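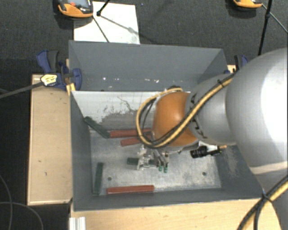 Stidorville Allotment and Gardens Association
Minutes of the meeting held on 8 October 2024

1. Apologies
Apologies were received from two members.

2. Minutes of the previous meeting
The minutes of the July meeting were agreed as a correct record and signed by the Chair.

3. Water supply
The Secretary reported that the standpipe beside the Goko Lane gate had been repaired. The invoice, in the sum of £605, was approved for payment. Members asked that the supply be turned off before the first hard frost - the date to be shown on the noticeboard.

4. Vacant plots
Three plots are vacant. It was resolved that they be offered to the waiting list in order, and that any plot left uncultivated for five months be inspected.

5. Bonfires
A letter had been received from a resident of Gralteo Close concerning smoke. It was agreed that bonfires be permitted only after dusk, and that the rule be added to the tenancy agreement at renewal.

6. Seed order
The joint order with the Piątek Garden Society will go ahead as last year. Forms are to be returned to the Secretary.

7. Any other business
The lock on the tool store is stiff and will be replaced.

The meeting closed at 8.40 pm.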